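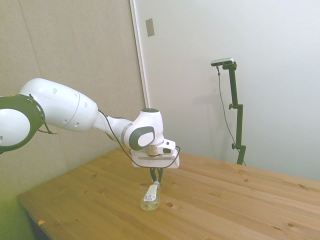 How did the town of Pollwood get its stolen bikes back?

A retired mail carrier spotted nine of them behind a shed and called the police.

"I was so happy I almost dropped the phone!" she told us, still beaming on her porch. She'd seen the flyers all over Vindis Street, and one bike had the yellow basket she remembered from her old route.

Officers found 69 bikes in all, and two men were arrested that same night. "They ran for the creek," she said, "and the officers were right behind them - so fast!"

Her own granddaughter's bike was in the pile. "She rode it home," she said, "ringing the bell the whole way."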